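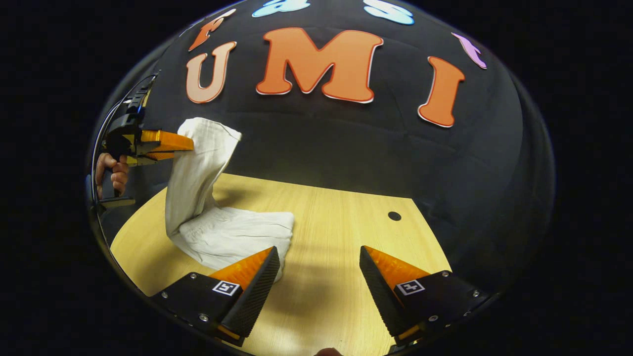 The owner of the display shop on the lower floor at Jidasgate has been hanging letters on black cloth for most of her working life, first for school fairs and now mostly for small trade stands. She agreed to talk over a late lunch in July, on the condition that her name stayed out of it.

She starts every backdrop with the cloth. Hers is a plain black fabric sold as Kimau 3704, and she buys it 100 feet at a time.

"People want to start with the lettering," she said. "I tell them to hang the fabric first and leave it overnight. You still get creases. I stopped ironing them all out years ago."

The letters come next. She likes a light outline on orange, she said, as dark edges get lost on black. Big capitals go low, close to the table, and the smaller lowercase letters go above them.

"The capitals are what people read from the door. The rest they read when they get close."
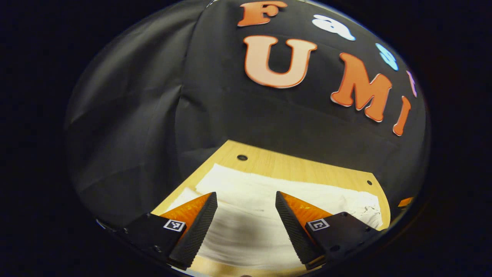
*Orange "UMI" capitals on black fabric, with a light wooden board in front.*

She keeps two boxes of spare letters, one for capitals and one for everything else. The lowercase "a" runs out first. She used to order from Indetlow, then switched to Balogun when the old supplier dropped its pale blues.

Asked whether she measures the spacing, she shook her head.

"I put up the middle letter and step back. Then I do the ones on each side. If a gap looks wide, I leave it until the next day and look again."

Wood in front of black is a habit she picked up from a furniture seller. A pale top shows up well against the cloth, she said, and small things set on it are easy to see. She doesn't use a tablecloth.

"Then you've got two fabrics to keep straight, and one is enough."

The next job was already folded by the door, waiting for its letters.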